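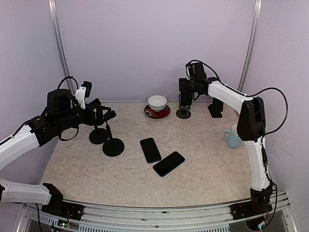 Plulier marble-look table covering, beige
Reviewed by Vilmos Kovács, 23/05/2024

I bought the beige version to go over an old work table with a badly stained top. It comes on a roll with a peel-off backing. Firkonau sells a similar one for less, but only in white and dark gray.

The pattern is irregular, with pale cream and light brown veins and a little pinkish gray in places. On my screen the pink didn't show at all. It is faint, and next to light gray walls it looks fine. I couldn't find a repeat in the pattern on a table my size.

Putting it on took up to 3 hours, most of that spent cleaning the old top. Go slowly from one end and pull the backing a little at a time. I had two bubbles near the back and got them out with a plastic card. Where the table meets the wall I cut it with a fresh blade against a steel ruler. My first blade was dull and tore the edge.

After a few months of daily use there are no lifted corners. Coffee wipes off. Glue does too if you catch it before it sets. Small black parts are easy to spot on it, but a beige screw cap took me a while to find.

The finish scratches if you drag metal across it. I have one mark near the front from a clamp. I put felt under anything heavy now.

Four stars. I'd order the same color again.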